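Tveit (méthode d'apprentissage)

Tveit est une méthode d'apprentissage par imitation destinée aux robots manipulateurs à deux bras. Mise au point par le laboratoire Losano, elle s'appuie sur des enregistrements égocentriques de tâches domestiques – service de boissons, rangement, pliage – exécutées à mains nues. Le corpus d'origine, nommé Skisex, réunit 1 338 séquences réparties en 50 tâches. 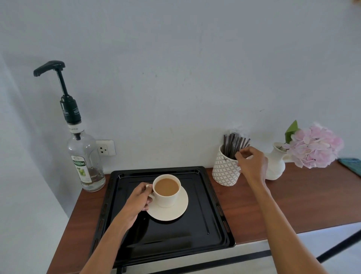 Tâche de service du café : une main sur l'anse de la tasse, l'autre près des bâtonnets.

Principe

Chaque séquence est découpée en phases selon le rôle des mains : maintien, approche, saisie, action. Un premier réseau estime la phase en cours pour chaque main séparément ; un second prédit la trajectoire du poignet et l'ouverture des doigts. Les phases sont annotées manuellement dans 212 séquences, puis propagées au reste du corpus.

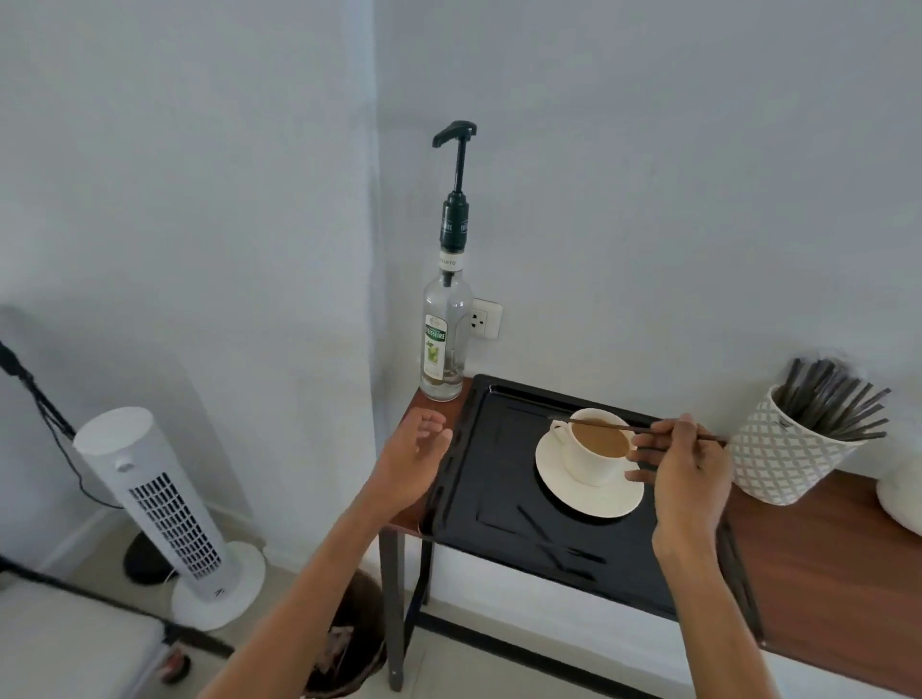 L'asymétrie entre les deux mains constitue la principale difficulté de la méthode. Une main sans contact peut être au repos ou sur le point d'agir, et les premières versions confondaient ces deux états. Lorsque la main droite tient le bâtonnet plongé dans le café et que la gauche reste levée au-dessus du plateau, doigts écartés, l'annotation attribue « action » à la première et « attente » à la seconde. Cette étiquette a été ajoutée dans la version 6.

Évaluation

Les essais sur robot ont été menés sur la plateforme Trirnard. Les objets fins y restent la première cause d'échec à la saisie.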